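Lejla Radonjić

Notes on crate packing for the produce display, mostly so I have them in one place by December.

Slatted wood, unfinished, no lining. Lining hides the gaps and makes everything look boxed for shipping. Fraser disagrees. Fraser also likes tissue paper.

Red fruit goes in one pile, largest toward the middle, small ones back against the far wall. Leaves go in last and are allowed over the inner edge.

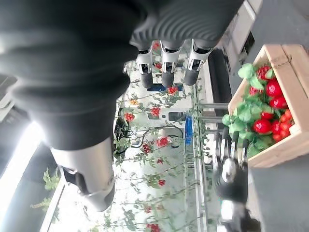
Leaves are artificial. Real tomato foliage wilts under a bright window and the budget for replacements was 2 bunches. The vines stay in their own bed beside the rails and do not get raided for filler.

Grapes are harder. One color per bunch, never mixed. Pale green stretched out across the floor of the crate, black along the inner wall. A leaf between bunches if the stems show.

Radishes stay on their tops. Roots to the front, greens over the back wall. Ania trimmed a set last year and it looked like a bowl of marbles.
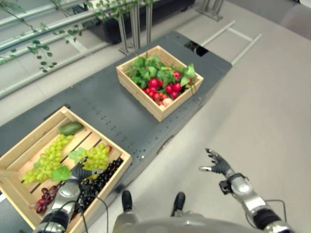

Grapes in the larger crate, radishes in the smaller one.

Spacing between crates is still undecided. Zokholm wants them touching. I prefer a gap wide enough for a hand - otherwise the greens get crushed every time one is moved.

Label wording next.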